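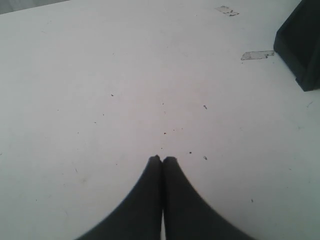

According to Szabolcs Pálfi, the old siren in Rosthorpe could be heard well on the hill but hardly at all near the river, and after the change to the Besach the people at the river complained that it was too loud. We took this as good news and sent him the instruction for lowering the volume.

Products > Public warning > Outdoor sirens > Besach 4

Besach 4 outdoor warning siren

The Besach 4 is an electronic siren for towns, ports and public buildings which must warn people of an air attack or another danger from outside. It has 4 horns on one mast and is controlled by radio, by cable or by hand from the cabinet.

The siren gives the usual rising and falling tone for alarm and the steady tone for all clear. It can also play recorded speech. Up to 151 messages can be stored, in any language you need, and the operator chooses them by number. Live speech is possible with the microphone inside the cabinet door.

When the mains power fails, the siren works from its own batteries. Please order the batteries together with the cabinet – other sizes do not fit in the tray. The charger is included in the price.

A silent test is made every night and the result is sent to your control room. If one horn does not answer, the other horns continue to work and the fault is shown with its number.

Technical data
Output: 500 W
Stored messages: 151
Cable from cabinet to horns: up to 200 m
Mounting: roof, wall or free mast (mast not included)

Delivery and training
We deliver from our store in Dallwood. Orders confirmed before March are installed in the same spring, if the mast is ready and the permission is given by your local authority. Training for operators takes one day and is given by Lilibeth Maglaya or Nikola Sobczak. The Nseir control desk is sold separately and can be added later, also to sirens which are already in use.

For prices, please write to us with a map of the area – a simple one is enough.

Contact: Danilo Panganiban, Sales, Dallwood | © Dallwood Warning Systems | Back to top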